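Project report: Setting up and maintaining the Atomon indoor robot in simulation

Author: Märta Ekström
Supervisor: Ottar Sjöberg
Workshop contact: Nuno Frade

1. Purpose

The project concerned the commissioning and upkeep of one simulated mobile robot, known in the department as Atomon. The robot is required to drive through a furnished house model, pass through open doors and stop near named pieces of furniture. Earlier student groups had used it with settings copied from one machine to the next, and no written procedure existed. The task given to me in April was to bring the robot into a known state, repair the faults that had been reported, and leave instructions that the next group could follow.

The work covers the head camera, the collision shapes and the start-up routine. Navigation planning was treated by Vilgot Isaksson in a separate report and is mentioned only where the two overlap.

2. Condition at the start

The robot loaded without error but did not behave in the same way twice. Three faults were recorded in the log kept by the previous group. The camera pitch changed after a reset. The base stopped in doorways that were wide enough for it. The start-up routine sometimes placed the robot before the house model had finished loading, and it then fell through the floor.

The log held 3,517 lines, many of them repeated warnings about a missing joint limit. These were removed first so that the remaining messages could be read.

3. Method

Camera. The pitch joint had no stored home position. A home value was written into the robot description file and a check was added which compares the joint with this value after each reset. If the two differ, the run is stopped and the operator is told which joint is at fault.

Views were then saved from several positions in the house model and inspected by eye. A view was accepted if wall edges and door frames stood where the floor plan placed them. Small defects in the rendering, such as stepped edges and soft textures, were noted but not corrected, as the same low resolution setting is used in all the group's work. 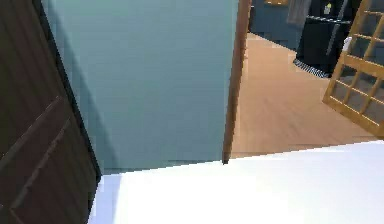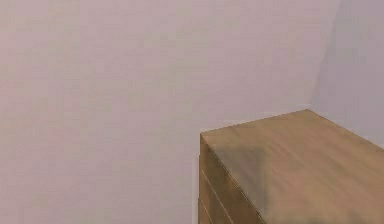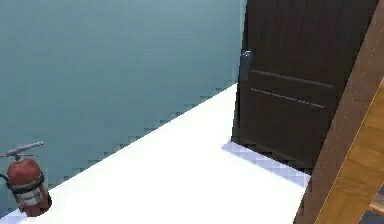
Figure 1. Simulated views of the house model. First: the doorway to the adjoining room. Second: a chest of drawers near a corner. Third: a fire extinguisher and a dark brown door.

Collision shapes. The doorway fault was traced to the base, which had been given a box larger than its visible body. The box was replaced with a cylinder of the correct width. Door leaves were also examined - an open leaf takes up space in the room, and its collision shape has to turn with it. In the house model two leaves had been left with fixed shapes, and both were attached to their hinges again.

Start-up routine. The routine now waits for a signal from the house model before the robot is placed. The wait ends after 1,000 simulation steps, at which point an error is raised and nothing is loaded.

4. Results

A series of 23 resets was carried out on the workshop computer. The camera returned to its home value each time. The robot was placed correctly in all but four of these, and in those four the routine stopped with the error message as intended. The cause was a slow network drive. After the model files had been copied to the local disk, the series was repeated without a stop.

The base passed through each doorway on the test route. It still slows down more than necessary beside furniture, and Mr Isaksson's report deals with the margin that causes this.

5. Care of the robot

The following routine was agreed with the workshop and is now kept with the model files.

Before each session, run the reset check once and read the result.
After any change to the robot description file, save one view from the doorway position and compare it with the stored copy.
Keep the model files on the local disk.
Clear the log at the end of the week and enter any new warning by hand in the fault sheet.

6. Remaining work

The arm was outside the scope of the project and was kept folded throughout. Its joint limits should be entered in the same way as those of the camera. Solveig Torvik has asked that the reset check be extended to the second robot, Drallen, which shares the same base but has a different camera mount. The check will need a separate home value for that machine, and the measurement has not yet been made.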